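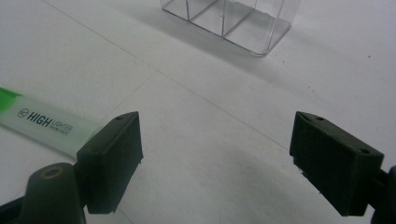

Public health research needs better questions before it needs bigger samples

Every few months a study reports that one feature of a country, a region or a town is linked to better health. The feature may be the age of its mayor or the share of residents who cycle to work. The finding is usually sound as far as it goes. The trouble begins when it is read as advice.

A working paper released in March by the Paltumholm Institute is a useful case. Its authors, led by Eugeniusz Urbańczyk, compared flu vaccination rates in 489 municipalities and found that towns with a locally elected health board did better than towns without one. Press coverage treated the result as an argument for creating such boards everywhere. The paper makes no such claim. It states on its second page that towns with boards are also older, wealthier and closer to a hospital, and that only 28 of the boards were set up within the period studied.

That smaller group deserved the attention. A board that has existed for 50 years tells us a great deal about the town that kept it and very little about what would happen if a neighboring town copied it. Olbridge, which established its board during the study, saw almost no change in vaccination for 2 years. Then it moved its clinics to evening hours, and attendance rose. Whether the board deserves credit for that decision is a fair question, and the data cannot settle it.

Kamarul Wijaya, a health economist at the Tavares Center, has argued that research funders should require authors to state what a local government could reasonably do with a result. I support the proposal, with one reservation. Some findings have no immediate use and are still worth publishing. A requirement of this kind should leave room for an author to write "nothing yet" and be funded all the same.

Universities also have a part in this. Press offices are rewarded for reach, and a careful sentence travels less well than a bold one. Review by the lead author before release should be standard practice, and that review should cover the headline as well as the text — the headline is often all that a council member will read before a Friday vote.

Local governments, for their part, should ask researchers for studies of change over time, and should keep the records that make such studies possible. Many do not. Clinic hours, staffing levels and reminder letters are seldom logged in a form that anyone outside the department can use. Correcting this would cost far less than a new board.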